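2023-12-17

We finally got the water bill for the new place, and it was for 2,232 gallons. Our last apartment never went over 1,037.

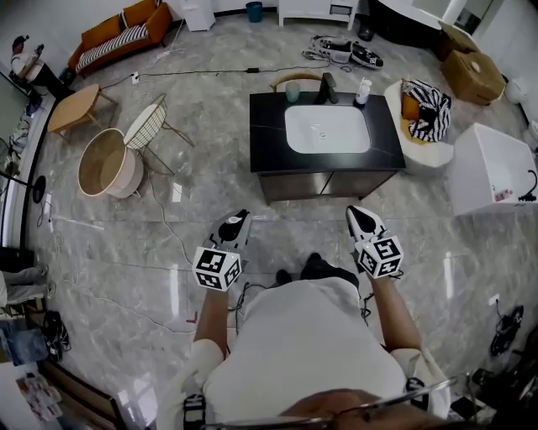

*The bathroom vanity and the tile floor.*

Hadiza thought it was the toilet, so we put food coloring in the tank and left it for 30 minutes. Nothing showed in the bowl. The meter still moved with every tap off – slowly, but it moved. A plumber is coming to check the line out to the street.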